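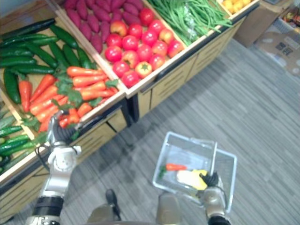 Reading time: 2 min

Minutes of the shop-floor automation meeting, Gyamfi Produce, back office

Chair: Katalin Hegedűs
Notes: Leif Hedlund
Also present: two shift leads, and a technician from Costix for items 2 and 3

1. Minutes of the June meeting
Accepted. One correction: the quote for the second unit was $2,376 a month including service, not before service.

2. Basket picking
The robot now picks mixed vegetables from the display stand into a clear plastic basket, holding the basket in the right hand and reaching into the bins with the left. The technician went over the log. Out of 131 picks asked for, 23 needed a person to step in. Most of those were carrots with the tops on. The leaves tangle, and the hand either comes up with several or lets go of all of them.
Katalin asked about tomatoes. The technician said grip force is set low for them and bruising has not been measured. Leif said it should be, before anyone talks about customer orders. Agreed.
Green beans are out of the trial for now. Nobody present thought the hand could portion them by weight.

3. Speed
A three-item basket takes the robot roughly four times as long as it takes one of the shift leads. Costix expects new software to help with the reach into the bins but would not give a date. Katalin said slow is acceptable overnight – stopping and waiting for help is the problem, as there is no one on the floor to help it.

4. Other chores
Sweeping: the Elen floor machine does the open aisles without trouble. It still misses the strip along the foot of the stands, so that stays on the closing list.
Restocking: not ready. Emptying a full box into a bin was tried and given up.
Culling spoiled produce: Leif reported that the camera check flags soft tomatoes fairly well and cucumbers badly. Staff will keep doing this by hand every morning.
Folding boxes: the Gultudano store has asked whether we would try it. No decision.

5. Decision on the second unit
Katalin does not want to sign until unassisted picks improve. Both shift leads agreed. Leif would have taken it on a short lease – noted. Deferred.

6. Actions
Leif: bruising check on tomatoes, same variety, hand-picked against robot-picked.
Costix: try carrots with tops trimmed and send the log.
Katalin: reply to Gultudano about the boxes.

Next meeting to be set once the carrot log is in.

Related
Minutes, June meeting
Elen floor machine: closing checklist
Costix trial: who to call on night shift

Gyamfi Produce – staff pages | Contact the office | Back to top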